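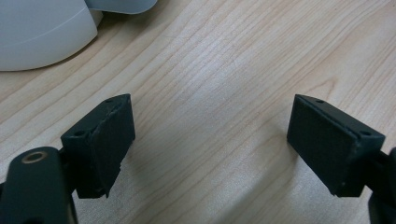

Abdelilah Lahlou specifies desk surfaces for Skodbridge, a contract joinery shop that fits out clinics, libraries and shared offices. He came to the job from the finishing side, having spent his apprenticeship spraying doors, and he still talks about a desk as a coating with some furniture under it. We met in October in the sample room behind the shop, where the panels are racked on edge by species and sheen.

The first subject was pale timber, which now makes up most of what his clients request.

"Ash, maple, oak with a white-tinted finish, and prints of all three," he said. "The colour they point at is the same. What differs is how it behaves after the desk has been used for a while, and that comes down to the top two millimetres."

He divides pale desk tops into three groups: solid stock with a clear coat, veneer on a board core, and decorative surfaces where the grain is printed. Skodbridge supplies all of them. He declined to rank them and said the ranking depends on what will be placed on the desk and who will be wiping it.

"A solid top can be sanded back. You can take a cup ring out in a morning, provided the stain hasn't gone down past the coat. With a veneer of 0.6 you get one light pass, perhaps, and then you're looking at glue. A printed surface you don't sand at all. If it's scratched through, it's scratched through."

Asked how a buyer tells them apart once a desk is installed, he said the face is the least reliable place to look. Grain alone proves little, as good prints carry curves and knot figure that most people would accept as cut timber. He checks the front edge first, to see whether the lines carry over it, and then the underside. On a long run of desks he also looks for a repeat.

"A print comes off a cylinder. Sooner or later the same cathedral comes round again. If you've got one desk you may never see it. If you've got a row of them you will see it every day, and then it's all you see."

Sheen took up the larger part of the conversation. Lahlou carries a gloss meter and takes his readings at 60 degrees. Most of the desks he specifies are satin. Higher sheen gives the grain more depth in the showroom, he said, and causes complaints at the desk, where an overhead fitting produces a bright patch in the place a person reads.

"On a pale top the patch spreads. It washes the grain out and people think the finish has worn there. I've driven out to inspect wear that went away when I switched off the light."

His usual advice is to move the fitting or change the diffuser before touching the desk. The next option is to rotate the desk so the light arrives from the side. Recoating to a lower sheen is third on his list. It is possible with a clear-coated timber top and not something he will quote on a printed one.

Pale surfaces have a second problem, which is what they sit next to. Much office equipment is supplied in white, and white moulded housings are seldom neutral. Some lean blue, others yellow with age. Against a pinkish beige timber, the difference shows.

"The client says the desk has gone pink. The desk was always pink. They've put a cold white thing on it. We now ask for a list of the equipment before we tint the sample."

That practice dates from the Walotel job, a reception and back-office fit-out where the approved sample had been viewed on a grey bench. Once the desks were in and the equipment was on them, the client asked for the tops to be replaced. Skodbridge kept the tops and changed the tint on the remaining order, after a site viewing with the equipment in place. Lahlou described the outcome as acceptable to both parties and did not elaborate.

The test programme is modest. Skodbridge puts each new finish through 100 cycles of wet wiping with the cleaning product the client intends to use, then repeats the gloss reading. He has a particular interest in what he calls set-down marks, the faint scuffs left by things that are lowered onto a desk and then nudged into position. Rubber feet are the main cause. Soft pads grip the coat, and when the object is pushed they can leave a dark trace or, over a longer period, a plasticizer stain that no cleaner will shift.

"People blame hard feet. Hard feet give you a scratch, if there's grit. Rubber gives you a chemical problem, and it's slower. You lift the thing up after two years and there are four brown dots."

He recommends felt under anything that stays put, replaced when it compresses, and lifting instead of sliding for anything that moves. For an existing rubber transfer he starts with a damp cloth and a neutral detergent, then isopropyl on a cotton pad, tested at the back edge first. He does not use melamine foam on satin surfaces. It polishes the coat locally and leaves a shiny spot larger than the original mark.

His records on this come largely from Kinnear, a records office with 243 desks, all pale, supplied in 2 batches from different board suppliers. The batches matched when new. At the first inspection nearly all of the marks logged were on the right-hand side, within reach of a seated person, and the two batches had begun to differ slightly in tone near the windows.

"That's light exposure. You can't see it until someone moves a monitor stand and there's a clean shape underneath. On pale maple the exposed part ambers. On a tinted coat it can go either way."

For Kinnear he proposed that the staff shift the standing equipment by a hand's width at intervals, to soften the outline. Take-up was partial. Some desks show a sharp edge where a base has been, and those will be left as they are until the next refit.

Lahlou is now preparing samples for Zamum, which wants a continuous blond worktop along one wall with the grain running diagonally to the front edge. He has advised against it on yield. Cutting on the diagonal raises the waste on each sheet, and every joint has to be matched in two directions.

"It can be drawn in a minute. Then somebody has to line it up on site, with the wall out of square. I've asked them for the wall dimensions at three heights. When those come back we'll talk about diagonals."

The sample panels were leaning by the door, tint codes pencilled on the backs. He was still waiting on the equipment list.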